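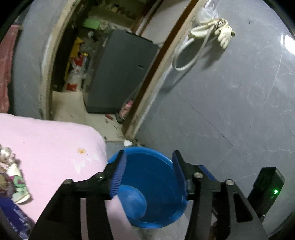 24 Apr 2025

Robotics club homework tonight, at home with the hand-held gripper. Ville Oksanen wants 9 clips from each of us before the Favidmont meet, and I've got 8. The job is the blue bucket, with the jaws starting open over it. I keep coming in too fast – Vachon's clips are much steadier and he's only in Year 8.

Arkska (our team folder) is up to 543 clips. Mutley, the other team, reckon they have more but won't say how many.

Wrists sore. Need to colour in the poster border as well, and I still owe Mum for the bus. Last clip tomorrow before school, then hand the gripper back.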